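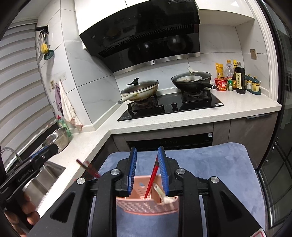
*Le panier à couverts rose, côté cuisine.*

Quelle belle matinée portes ouvertes à Clusudholm ! J'y allais pour les ateliers du bâtiment Marchand et j'ai fini par passer presque tout mon temps dans la petite cuisine, devant des baguettes… Plan de travail moucheté en L, évier inox, bols empilés à côté d'une passoire, ustensiles pendus à leur râtelier noir : tout est à portée de main, et j'adore ça.

Prakash Hegde, qui guidait notre groupe de 13, nous a parlé rangement avec une passion communicative (sa collection compte 200 paires, chez lui !).
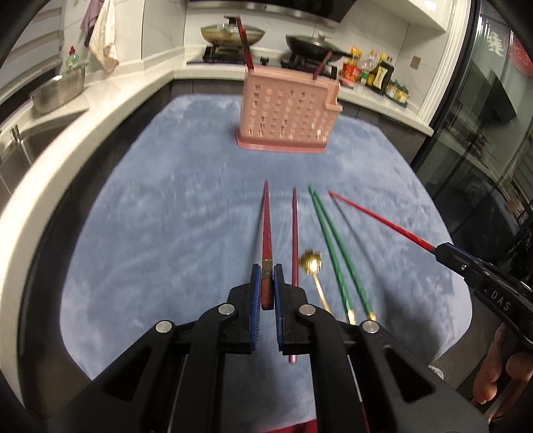
Mon coup de cœur va aux couleurs : du rouge vif, du bordeaux, deux baguettes vertes au bout doré, et surtout une petite cuillère dorée à tête ouvragée, presque une fleur. Sur la nappe bleu pâle toute pelucheuse, c'est ravissant !

### Pour y aller

Navette depuis Girngate, départ à 17 h pour le retour. Prochaine ouverture en janvier, pensez à réserver, les groupes sont petits. Moi, j'y retourne avec ma sœur.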